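Ticket 453: Odell promo pool, wrong audio on the Plinthorpe remix
Opened by: Rianne Dewulf
Status: Open

Track 8 of the July mailout plays 32 seconds of trance, then 18 seconds of Koen De Graaf ordering soup. DJ feedback so far is warmer than for the original mix.
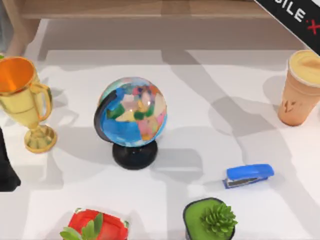 Re-uploaded the WAV from the Murness folder. Soup still there. Thijs Koster has cleared the cache and is asking the mastering house for a clean copy.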